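Progress report to the Harnuline Fund
Workroom refit and table cleaning, Pernis site
Prepared by Jeanie Imrie
Nov 29, 2025

Summary

The refit of the workroom is on schedule and inside the grant. The room has been in use since September. Two items are still open, the floor edging and the storage for flat packaging, and both are covered further down.

Work since the last report

The walls have had their second coat and the low sockets have been tested and signed off by the electrician. The old benches went to Zitum, who collected them without charge. We had set money aside for disposal and have moved that sum to the cleaning budget, as agreed with Amerley Abugri by email.

Table cleaning is now a daily job. Whoever uses a table last brushes it down, wipes it with a damp cloth and dries it. Dry dirt has to be brushed off before the cloth goes on, otherwise it drags across the top and leaves lines. This was not made clear to users at the start and the instruction sheet has been rewritten.

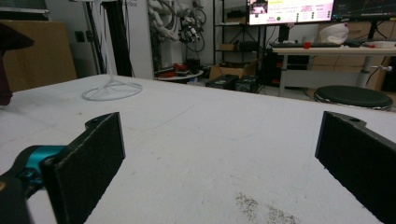

White tops show every mark. We chose them for the light they give back into the room and would choose them again, but they need more attention than the old benches did. Scuffs mostly come off with a melamine sponge. Scratches do not, and we have stopped trying to polish them out. The supplier, Luangrath, has quoted 490 pounds for resurfacing one top. I do not think this is worth doing at present, as the wear is on the surface only and does not affect use.

Stands and other upright items may stay on or beside the tables during the day. They are to be lifted when moved, never slid.

Open items

The floor edging on the window side has not been fitted. The first delivery was the wrong length and went back. We are waiting for a new date.

Flat cardboard is still being kept against the wall. A rack was in the original plan but was dropped to save money. I would like to put it back in, paid for from the disposal saving.

Spending

The cleaning and upkeep line was set at 2000 pounds for the year and is not expected to run over. Receipts for cloths, brushes and sponges are attached as Annex 2.

Next period

Fit the edging. Order the rack if approved. Check all the tops for wear and send Amerley a short note of the condition of each.

We would be grateful for a decision on the rack before the next payment is made.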